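Olwood Residence Updates Warm-Weather Bedding and Laundry Guidance

The Housing Office at Olwood Residence has issued revised guidance on bedding and clothing care for the warmer months. The changes apply to all rooms in the Trindade and Cliltside wings and take effect at the start of May.

Under the revised guidance, residents may place a woven bamboo mat over the bed in place of a second sheet. Mats were previously permitted only on request. Residents may continue to use their own quilts and blankets, in any color or pattern, provided that each item fits the bed and can be washed in the machines on the ground floor.

"Many of our residents grew up sleeping on bamboo in the summer and asked why it required a form," said Hazel Quintanilla, housing manager. "We reviewed the matter and removed the form."
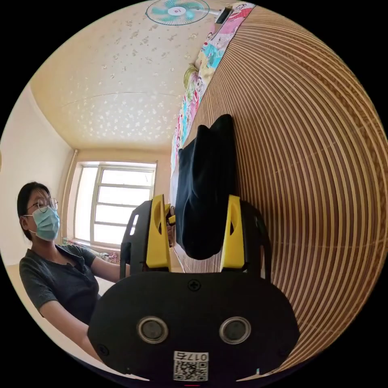
Clothing is to be sorted and folded before the evening room check. Garments may be hung over the side of the bed while sorting is under way, but should be put away by the time the check begins. Dark items should be kept apart from white and cream items at every stage, including when they are waiting to be folded. The office received several complaints last term concerning color transfer in shared wash loads, and residents are asked to run dark fabrics separately.

Ceiling fans may be left running while residents are in the room. They should be switched off before bedding is shaken out or a mat is lifted and turned. Mats are to be wiped with a damp cloth once a week and stood on edge until fully dry. They should not be folded. Residents who do not have space to store a mat flat may roll it loosely and leave it with the linen room on the ground floor, labeled with a name and room number.

Emiko Minami, who coordinates the linen room, will lead a folding and storage session in Room 303 of the Trindade wing. The session will last 50 minutes and will cover short-sleeved tops, trousers, quilts and the rolling of mats for storage. Attendance is optional. Residents are encouraged to bring items that they find difficult to fold.

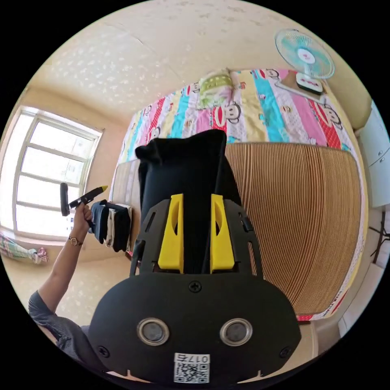
The linen room has also received 60 new storage bags from Munon, the residence's household supplier. The bags are intended for winter quilts and heavy blankets and will be issued on a first-come basis, with a limit of 3 per room. A bag may be kept under the bed or handed in for storage until the fall. Any quilt handed in must be clean and completely dry.

Residents with allergies or skin conditions who require different bedding should contact the Housing Office directly. Existing arrangements will be carried over and do not need to be renewed.

Printed copies of the guidance are available at the front desk of each wing. Questions about washing and storage should be directed to Ms. Minami at the linen room, and all other questions to Ms. Quintanilla.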